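Velorel : la fabrication des plateaux de tri vue par son responsable

Responsable de l'atelier de Velorel depuis septembre, Patricio Gallardo a bien voulu revenir sur les choix qui ont présidé à la conception des plateaux en bois et des pièces de couleur destinés aux ateliers de manipulation. L'entretien s'est tenu dans les locaux de la rue Favero.

Interrogé sur l'origine du projet, M. Gallardo rappelle que les premières pièces étaient découpées à la main. « Nous en avions produit 40, et il a fallu en reprendre la moitié. Les pointes de l'étoile s'émoussaient au ponçage. » L'atelier a depuis recours à l'impression 3D pour l'ensemble des formes, dont 1014 exemplaires ont été livrés à ce jour. 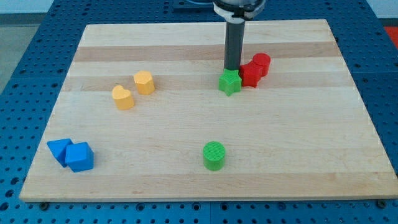
Le choix du support a donné lieu à de plus longues discussions. La société Bassey proposait un panneau uni, solution que M. Gallardo a écartée. « Je tenais au bois clair assemblé en lames. Les bandes un peu plus foncées donnent un repère de profondeur à celui qui pose les pièces. » Le plateau repose sur une table bleue perforée, dont la trame régulière permet de placer des boulons au ras du bord. Quant à l'étoile verte, elle conserve sur ses flancs de fines lignes d'impression. « On m'a demandé de les lisser. J'ai refusé, car les doigts y trouvent une prise. »

S'agissant de l'entretien, le responsable recommande un chiffon à peine humide et proscrit l'huile, qui fonce les lames de manière inégale. Le rangement s'effectue dans des caisses Bunport, à raison de quatre jeux par caisse.

M. Gallardo indique enfin qu'une seconde série est à l'étude, avec des formes de moindre hauteur. « Rien n'est arrêté. Le gabarit existe, le budget doit encore être voté. »

Commentaires (3)

mireille_b
Le plateau peut-il être commandé sans les pièces ?

Atelier Velorel
Bonjour, oui, sur demande écrite auprès du secrétariat.

JP Tanguy
Nous avons huilé le nôtre l'an dernier, je confirme pour les taches.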